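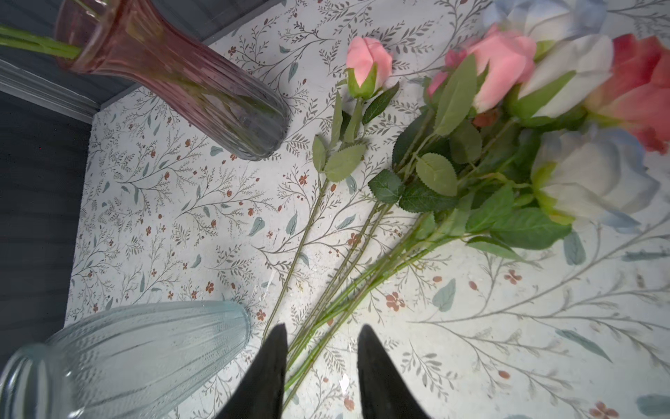
Wrist view, flower task, gripper over the rose stems. Both vases lying down.

17th February

Flower and vase demos, Vulness arm, teleop from the leader handles. Goal for the day was a usable batch of "stand the vase up, put one stem in" before we move on to the full bouquet.

Recorded 52 episodes. Threw out 11. Most of the bad ones are the same mistake: fingers close on the single rosebud and pick up a bouquet stem along with it. On the leader side you feel nothing different, so you only find out when the whole bunch starts sliding across the cloth. Wrist view helps if you stop above the stems and look before closing. I was not stopping long enough in the first hour.

Changes made during the session:

Gripper opening at approach cut down to a bit over half. With it fully open the outside of the left finger kept pushing stems around on the way down. Less of that after the change, still not zero.

Approach the single stem from the lower end, well below the leaves. The leaves catch on everything. Tried grasping just under the bud for three episodes and gave up on it, the stem swings and you can't aim it at the vase.

For the vases, grip across the body near the mouth and rotate slowly. The ribs help a little. Clear vase is harder than the pink one, I lose its outline against the print when I'm working from the wrist feed only. Ended up glancing at the overhead monitor for that one, so those demos use information the policy won't get from the wrist alone. Tagged them in the log. Not sure yet if we keep them in training.

Cloth: the floral one stays for now. It slips on the bench when the vase drags, so I taped the far side. Appiah wanted a busy background in at least half of the data and this is busy. Plain gray bench set is still to do.

Latency was fine until after lunch, then the leader began to lag on fast moves. Restarted the Lernero recorder and it went away. Same thing happened last July and the restart fixed it then too. Should look at the buffer settings sometime.

Grip force limit is at 18 on the controller scale. Tried higher, didn't like the noise from the glass. Leave it.

Timing: good episodes come in at about 400 control steps from first move to release. Long ones are nearly all hesitation over the stems. I'd keep them — the pauses are where the looking happens — but somebody should check whether the idle trimming script cuts them, and turn it off for this set if it does.

To do:
Reshoot the clear vase with the overhead monitor off.
Swap which vase is nearer the arm.
Bouquet grasp, whole bundle, try low down where the stems come together.
Copy today's set to the Prosville drive, the local disk is nearly full.
New finger pads, left one is starting to peel.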